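打印本页 | 用电子邮件发送

葡萄、铁皮箱和手：一次关于采后搬放的讲话
（讲者备注，Troststead 果品储运交流会，2019-04-13）

开始以前

这份备注是我自己讲的时候看的，后来有几位听众问能不能拿到，所以我把它整理了一遍。中文是我后来学的语言，有些句子在讲台上说得比纸上短，请各位原谅。方括号里面的话是给我自己的提醒，我没有删掉，删了以后前后就接不上。

[先检查话筒。水放在左边。不要一上来就讲果粉，先讲箱子。]

第一页：题目

各位上午好。我在 Komeck 做果品的收货和分装，今天要讲的事情很小：一串葡萄从采收筐里拿出来，放进一个金属箱，再从金属箱里拿出来，放进小盒或者杯子里。这中间果子会碰到什么，箱子会留下什么，我们的手应该放在哪里。

我知道今天的日程里面有冷库、有运输、有合同，都比我的题目大。可是我在分装间站了很多年，我看见的损失，很多就发生在这几步里面。一颗一颗掉下来，扫地的时候扫走，账本上没有它。

[看一下大家，有没有人也是做分装的。请他们举手。]

第二页：为什么还在用金属箱

先说箱子。很多地方已经换成塑料箱，我们 Komeck 的分装间里还有 12 个老的金属箱。别人来参观的时候常常问，为什么不换。我的回答有几层。

第一，它重，放在台面上不会走。塑料箱轻，拿葡萄的时候一只手要按住箱子，另外一只手才能去拿果梗。金属箱我两只手都可以用在葡萄上。

第二，它高的那一面背板很有用。葡萄靠着背板放，不会从后面滚出去。有的人喜欢矮的箱子，觉得伸手方便，可是矮箱子在移动的时候容易掉果。

第三，它的壁是斜的。斜壁这个事情有好处也有坏处，我后面单独讲一页。

坏处我也要说清楚。金属冷的时候很冷，冬天手不舒服。它硬，果子掉在上面会伤。它会旧，旧了以后表面有划痕，有的地方会发褐色。发褐色的地方怎么处理，每个单位的做法不一样，这个我后面也讲。

[这一页不要超过预定的时间。上次在这里讲太多。]

第三页：空箱先看底

我请新来的同事先做一个练习：不放葡萄，只看一个空箱子，看完告诉我，这个箱子今天能不能用。

大部分人先看四面的壁，说很干净。我说，请你看底。底是葡萄待得最久的地方，也是磨损最多的地方。金属的底用久了，会有一片一片颜色浅的印子，那是东西推来推去磨出来的。浅色的印子本身没有关系，用手套摸一下，如果是平的，就可以用。如果摸到毛刺，这个箱子就放到一边，贴红条，等修理。

摸的时候请戴棉手套，棉手套会被毛刺勾住，一勾住你就知道了。橡胶手套会滑过去，什么也感觉不到。这个方法是我在 Medina 冷库实习的时候学来的，很土，但是到今天我还在用。

然后看孔。有的箱子底上打了孔，有的没有。有孔的，要看孔的边。孔的边如果翻起来，会刮果皮；孔里如果塞了果梗或者碎叶子，洗箱子的水就走不掉。我们用一根细的尼龙刷子，从上面捅一次，从下面捅一次。从上面捅，脏东西掉下去；从下面捅，把卡在边上的推出来。两次都要做。

[这里拿出刷子给大家看。刷子在黑色的袋子里。]

第四页：褐色的地方

箱子壁的下半部分，特别是靠近弯折的地方，最容易发褐。原因我不敢说得太满，我不是学金属的。我观察到的情况是这样：弯折的地方涂层薄，果汁流下来又停在那里，擦的时候布也擦不到最里面。果汁是酸的，时间长了就会有颜色。

我们把褐色分成两种。一种是擦得掉的，大多数是干了的果汁和灰尘混在一起。用温水，软布，来回擦，颜色就到布上来了。另外一种擦不掉，用手指能感觉到粗糙，那就要当作生锈来对待。

当作生锈来对待，我们的规定很简单：不许果子直接碰到。要么垫一层食品用的衬垫，要么这个箱子改作别的用途，比如放空盒子、放标签纸。有的同事觉得可惜，说只有一小块。我理解，我自己也觉得可惜。但是果子靠在上面，客人买回去看见一道褐色的印子，他不会想到箱子，他会想到果子坏了。

清洗剂我们用过几种。现在用的这一种，供货商是 Clinero，味道比较淡，冲水以后不黏。我不是给他们做广告，别的牌子如果味道淡、冲得干净，我想也是一样。强酸的东西请不要用在镀过的表面上，它把脏东西带走，也把保护的那一层带走。

钢丝球也请不要用。我刚工作的时候用过，箱子当天很亮，我很得意。过了一个 March 的潮湿天气——对不起，这里是讲台上说顺口了，应该说三月——那些亮的地方最先变色。

第五页：果粉

现在讲葡萄。深色的葡萄，红紫色的那一类，表面常常有一层白白的、像雾一样的东西，中文叫果粉，也有人叫果霜。我第一次在市场听到“果霜”这两个字，以为是冷冻的霜，还问卖家为什么不放冰箱。卖家看了我很久。

果粉是果子自己长出来的蜡质，对果子有保护的作用，水分走得慢一点。对我们做分装的人来说，它还有一个用处：它是一本记录。哪里被手碰过，哪里被布擦过，哪里和旁边的果子磨过，果粉都会告诉你。没有碰过的地方，粉是均匀的；碰过的地方，皮就亮起来了。

所以我看一串葡萄，会先看哪里亮，哪里暗。一串葡萄上面全部都亮，那它走过的路很长，碰过的手很多。只有几颗亮，并且都在同一边，那多半是放下去的时候靠着壁滑了一段。

[这里停一下，给大家时间看屏幕。不用说话。] 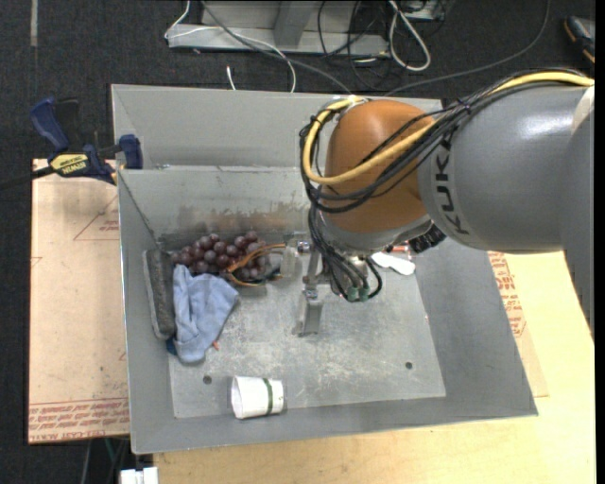
滑的问题，和前面讲的斜壁有关系。斜壁的好处，是手伸进去的时候有空间，手背不会撞在边上。坏处是大家很自然地把葡萄放在斜面的上部，然后松手，让它自己滑到底。看起来很轻，很温柔，其实整串葡萄的一面都在金属上擦过去了。果粉留在壁上，亮的一面留在果子上。

我请大家改一个动作：手一直送到底。手背先碰到箱底，然后手指慢慢张开，最后把手从下面抽出来。开始的时候觉得慢，做过几天以后，速度和原来差不多。手背碰到箱底是一个信号，你不用眼睛看也知道到了。

还有一个动作，是关于往后推。一个箱子里先放的葡萄要给后放的让位置，很多人用手掌把它们往后面一推。请不要推。果子在有划痕的底上拖，皮最容易破，而且破的是下面，你看不见。要么一开始就从后面放起，要么把整串提起来，重新放。

第六页：从哪里拿

拿葡萄只有一个好地方，就是果梗。这个大家都知道，可是知道和做到之间有距离。我在分装间数过一次，那天是为了写这个讲稿专门数的：100 次拿取里面，有 17 次手指是捏在果粒上的。这些同事都是有经验的，他们不是不懂。我后来看明白了，那 17 次几乎都是同一种情况：果梗压在下面，手找不到。

所以问题在前一步，在放的人那里。放的时候让果梗朝上，或者朝着拿的人，后面的人就容易拿对。我们现在的说法是：“放的人替拿的人想一想。”这句话写在分装间的墙上，字是我写的，有一个字写错了，到现在没有改，大家反而记得牢。

果梗如果真的在下面，怎么办？请用两只手。一只手从旁边伸到下面去托，另外一只手扶着，慢慢转过来，把果梗转到上面，再换到果梗上拿。托的那只手要张开，让重量分在几个手指上。只用指尖，重量集中在一两颗上，那一两颗就会从梗上松开。

松开的果粒，有的当时不掉，要等到装盒的时候、上车的时候才掉。客人打开盒子，底下滚着几颗单独的，他就觉得不新鲜。这一串可能非常新鲜，只是有人拿错了一次。

[有人会问剪刀的问题。剪刀在后面，请他等一下。]

第七页：一箱里放多少

这一页我讲得短。我们的规定是一层，不叠。以前是可以叠两层的，为了省地方。叠两层的时候，上面的看着很好，下面的要到最后才看得见，等看见的时候已经晚了。

一层放下去，中间要留一点空。空给什么用？给手用。箱子里如果满满的，手下去的时候总要压到一串，再去拿另一串。留出一只手的位置，后面的每一步都轻松。有的同事喜欢把葡萄都集中到后面的一个角里，前面空出来放小盒或者杯子，这样做也可以，只要角里不挤。角是两面壁碰在一起的地方，挤在角里的那一串，两边都靠着金属，拿的时候要先往外面提，再往上面提，不要斜着拉。

单颗的果粒请另外放。单颗的会滚，滚到整串的下面，就变成一颗小石头，上面的重量都压在它身上。我们给单颗的准备一个小容器，直接放在箱子里面，随手就可以放进去。收工的时候把这个小容器倒出来看一看，今天掉了多少，大家心里就有数。不用写报表，看一眼就够。

第八页：剪刀

剪刀要圆头的。尖头的剪刀剪梗很好用，可是在葡萄串里面转弯的时候，尖头会碰到旁边的果皮，留一个很小的口。当天看不见，过几天那里先坏。

剪坏果的时候，从果粒后面的小梗剪，不要拉。拉下来会留下一点湿的果肉在梗上，旁边的果子也跟着受影响。剪下来的坏果马上拿走，不要放在箱底“等一下一起扔”。等一下就忘记了，果汁流到底上，晚上有人要多洗一次。那个人也许就是你。

剪刀本身也要洗。我们每装完一箱擦一次，用的布和擦箱子的布分开。颜色不同，挂的地方也不同。

第九页：灯

这一页是后来加上去的，因为有一位做质量检查的同事看了我的稿子以后说，你讲了这么多看，怎么没有讲灯。

金属箱会反光。灯如果正对着箱子，底上一片亮，葡萄就变成一团黑，果粉、裂口、亮面都看不清。深色葡萄尤其是这样。我们把灯挪到侧面，稍微高一点，光从旁边过来，果粉就像一层薄雾，很清楚，裂口的边也会有一条细细的线。

没有条件挪灯的，可以人换一个位置站。从箱子的斜壁那一边看，和从正面看，看到的东西不一样。我建议检查的人两边都站一站。只要几秒钟。

另外，箱子旧了以后，表面不像新的那样亮，反而好看果子。有一位来参观的客人说我们的箱子旧，脸上有一点不放心。我请他把手套戴上摸一摸，又请他看果子。后来他没有再说箱子的事。

第十页：洗和晾

收工以后的洗箱子，我们分成 6 步，贴在水池的旁边。我在这里念一遍，各位不用记，会后可以来抄。

先把里面所有的东西拿出来，包括小容器、衬垫、剪下来的梗。
用清水冲一遍，从背板开始，往下冲，让水把碎的东西带到底。
孔用刷子捅，上面一次，下面一次。
用软布和清洗剂擦，弯折的地方用手指包着布擦。
再用清水冲，冲到摸上去没有滑的感觉。
斜着靠墙晾，口朝下，两个箱子之间留出距离。

最后一步做得最不好的就是我们自己。到了下班的时候，大家喜欢把箱子叠起来，整齐，好看。叠起来里面不干。第二天早上打开，底上还有水珠，葡萄放下去，果粉沾了水，就成了一块一块的，很难看，也容易坏。所以我宁可分装间看起来乱一点。

布也要晾。湿布团在水池边上，第二天有味道，这个味道会到箱子上去。

第十一页：几个常有的问题

[如果时间不够，跳过这一页，直接请大家提问。]

有人问，葡萄要不要先洗了再装。我们不洗。洗了果粉就没有了，水也留在梗的中间。我们在盒子上写一句话，请客人吃以前再洗。

有人问，绿的葡萄是不是一样。动作一样，只是果粉在浅色的皮上不容易看见，所以更要靠手的习惯，不能靠眼睛去补。

有人问，可不可以在箱子底上铺毛巾。我不赞成。毛巾软，看着对果子好，可是它有线圈，会勾住小梗，拿的时候连着毛巾一起起来，果粒就松了。而且毛巾吸了果汁以后不换，比金属还脏。要铺的话，铺光滑的、一次用完就换的衬垫。

有人问，手套戴哪一种。检查空箱用棉的，拿葡萄用薄的丁腈手套，尺寸要合适。太大的手套前面有一段空的，会夹进果粒之间，自己不知道。

还有一位问得很有意思，他问，掉在箱底的单颗葡萄，你们自己吃不吃。规定是不能在分装间吃东西。我在台上就回答到这里。

第十二页：请大家回去做的事

[慢一点讲。这是最后一页，大家开始收包了。]

我只请各位回去做一件事。找一个正在用的箱子，把里面的果子都拿开，戴上棉手套，把底摸一遍，从后面摸到前面，四个角都摸到。摸完了，再看你们那里的葡萄，亮的一面在哪一边，和你摸到的粗糙的地方有没有关系。

如果有关系，请写信告诉我，我在收集这样的例子。如果没有关系，也请写信告诉我，那说明我有的地方想错了，我也需要知道。

刷子、棉手套和衬垫的样品放在门口的桌子上，可以拿起来看，看完请放回去。洗箱子的那张纸也在那里，有大字的和小字的两种。

谢谢各位。茶在隔壁房间，杯子请用自己的。

会后补记

提问的时候有一位说，他们那里的箱子背板比较矮，葡萄常常从后面滑出去，问能不能自己加高。我当时回答说可以，回来想了想，觉得答得太快。加上去的板和原来的板之间会有一条缝，缝里最容易藏果汁，也不好擦。如果要加，请让做金属的师傅把接缝做平，不要用螺丝随便拧一块上去。这位听众如果看到这里，请按后面的这个回答来做。

还有一位指出，我把“果穗”一直叫作“一串”，在正式的文件里应该写“果穗”。他说得对。讲话的时候我还是习惯说一串，下次写文件我会改过来。

相关内容
采收筐与周转箱：尺寸怎样对得上
小盒分装间的照明，一些做法
果梗变褐的几种原因（讲者备注）
Medina 冷库参观笔记
衬垫的选择与更换
Troststead 交流会：往次讲话目录

打印本页 | 用电子邮件发送

联系我们 | © 2019 Troststead 果品储运交流会 | 返回顶部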